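Parnmont Water Reuse Pilot: Progress Report to the Drosgate Fund
Submitted by Eun-seong Koo, project manager, Stakix. August 30, 1999

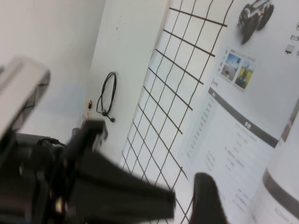 Work completed since the last report

The filter skid was set on its pad at the Parnmont dye works in early June and connected to the rinse line the following week. It has been treating rinse water from the second dye house since then. The plant sends us only the final rinse for now. The first rinse carries too much salt for the present membranes, and we have left it on the old drain.

Daily throughput reached 400 barrels by the end of the month and has held there, apart from two stoppages. One was a failed pump seal. The other was a plant shutdown for boiler inspection and had nothing to do with our equipment.

Treated water goes back to the wash tanks. The dye house foreman asked that none of it be used on pale shades until he has seen a full season of results, and we agreed. Dark and medium shades have been run on it with no rejected lots reported to us.

Problems

Membrane cleaning is taking more labor than we planned. The proposal assumed one cleaning every 500 hours of operation. We are cleaning every 300. Lint gets past the bag filter and packs against the first membrane stage. Yoo, which supplied the bag housings, has sent a finer bag that we will fit in the next shutdown. If it plugs too fast we will ask for a second housing in parallel, and there is room on the skid for one.

The conductivity meter on the outlet drifted and was replaced. Readings taken in the two weeks before the change should not be relied on and have been left out of the data tables.

Permits

The sewer district has accepted our sampling plan. It wants the concentrate stream sampled separately from the plant's main discharge, so we added a tap and a locked sample box. The amended permit has not come back yet.

Budget

Spending is within the approved total. Labor is over its line because of the cleaning, and freight is under. We request permission to move 40 percent of the unspent freight money to labor. No additional funds are requested at this time.

Next period

Fit the finer bags and record the cleaning interval. Run a short trial on first-rinse water, diluted, if the plant can spare the tank. Finish the operator manual and train the night shift, who have so far called us for every alarm. Cost figures per barrel will be in the next report, once the power meter on the skid has been read for a full quarter.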